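Review: Sirnlow trench pump, hire model

We had the Sirnlow on site for 17 days during the culvert replacement on Astinley Road, where the work meant closing one lane and keeping the excavation clear of water until the new pipe was in. It was hired through Idinero, delivered on a pallet with two lengths of hose and a strainer.

Setup took less than an hour. The hose couplings are the lever type and fit without tools. The manual is short and has one page on priming, which you should read first. Kristof Maes primed it the way he does our old pump and it would not draw. Following the page, it started moving water on the second pull.

Output was good enough for the job. Silty water went through without much trouble, although the strainer needed clearing twice a day after rain. The pump is quieter than the one we used at the bus station junction, and we had no complaints from the houses next to the barrier line. It ran overnight on four occasions with the temporary signals on a separate supply.
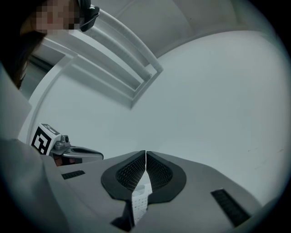 Small white piece held between the black finger pads.

The weak point is the fuel cap. It is hard to open with gloves on and the seal came away in the first week. Idinero sent a new one the next morning at no charge. The wheels are also too small for soft ground. Two people can lift the pump over a curb, but moving it along the verge was slow and we ended up laying boards.

Hire came to 946 for the full period, with a deposit of 300 that was returned when the pump was collected. Buying one new was quoted to us at 2,665. For a crew that opens a trench a few times a year, hiring makes more sense. Floor Mertens has asked for the same unit for the second phase in August, when the footway on the north side is dug up.

Four out of five. Check the cap seal before you sign for it.

Pieter Brouwer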